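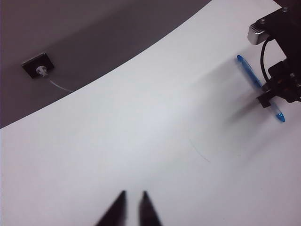
About Lavoie

Lavoie supplies tables, pens and other desk basics to schools, clinics and small offices. Zuweira Alhassan started the company with one product, a white table with a curved edge, and it is still the piece most customers ask for first.

What we sell

Our tables come in three sizes. All have a smooth white top and the same long curve on one side, so two people can sit at a slight angle to each other. The Trarov is the smallest and suits a reception area. The Bindum seats four. The Catora is made for meeting rooms and ships in two parts.

We also keep everyday supplies in stock, including notepads, folders and ballpoint pens in blue, black and red. Blue outsells the other two together. Pens are sold in boxes of 30, and we do not split boxes.

Floor power

Many of our customers have sockets set into the floor. Send us a plan of the room with the sockets marked and we will suggest where each table should stand - most cables can then run down behind the edge and stay off the writing surface. There is no charge for this.

Where we are

The showroom and the warehouse share one building at 331 Mill Street. The showroom is closed for the first week of August each year, but orders placed online still go out. Returns are accepted within 30 days if the top is unmarked. For spare legs and fittings, please have your order number ready when you call.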